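Jarkbridge Paper Workshop
Bench notebook, March
Entry: repair pastes, second series

Purpose of this entry. The first series compared wheat starch paste from two suppliers, Brasetti and Eder, on plain cartridge paper. The results were too close to be of use, and the paper was heavier than most of what is brought to the workshop for repair. The second series repeats the comparison on thin ledger paper and adds the Etada ready-mixed paste, which has been on the shelf since the last stock order and has not been tested here.

Preparation. Brasetti and Eder were each made up at one part starch to four parts water by volume, soaked overnight, and cooked over a low heat with constant stirring. The Brasetti thickened early and needed a further 3 minutes to become clear. The Eder remained cloudy until late in the cooking and then turned quickly. Both were left to cool under a damp cloth and passed through the sieve before use. The Etada was used as supplied. It is smoother than either of the cooked pastes and has a faint smell of cloves, presumably from the preservative.

Note for colleagues: the fine sieve has a bent rim and lets lumps through at one side. Please use the older one until it has been replaced.

Samples. Strips were cut with the grain from the same sheet, torn across by hand and rejoined with an overlap of 4 mm. One set was dried under blotter and a light weight, the other in the open air on the rack. The drying time under weight was 45 minutes, which was too short for the Etada. Those strips were returned to the press and left there until the following morning.

Observations. The Brasetti joins are flat and nearly invisible from the front. Two of the air-dried strips have cockled at the overlap, as was seen on the cartridge paper. The Eder joins are stiffer and show a slight shine where the brush went beyond the tear. This may be a matter of handling, and the strips should be repeated by someone with a lighter hand than the present writer. The Etada joins lie well but can be peeled back at the corner with a fingernail. No other paste in either series has allowed this.

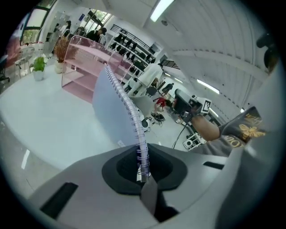
Reversibility was tested with a damp swab, held on the join and renewed when it began to dry. The Brasetti released cleanly after 2 applications. The Eder required a third and left a little residue, which came away with a soft brush. The Etada released at once, though the paper around it darkened and had not recovered its colour by the time the bench was cleared at half past four.

Storage. The remainder of each cooked paste is in the small refrigerator, lower shelf, in labelled jars. It should be discarded at the first sign of thinning or mould. The Etada tub is to be kept closed and away from the window.

Outstanding:
Repeat Eder strips with the narrow brush.
Leave the Etada under weight overnight from the start – not in two stages.
Check the darkened sample again once fully dry and record the result below this entry.
Order blotter. The present stock is marked on both sides.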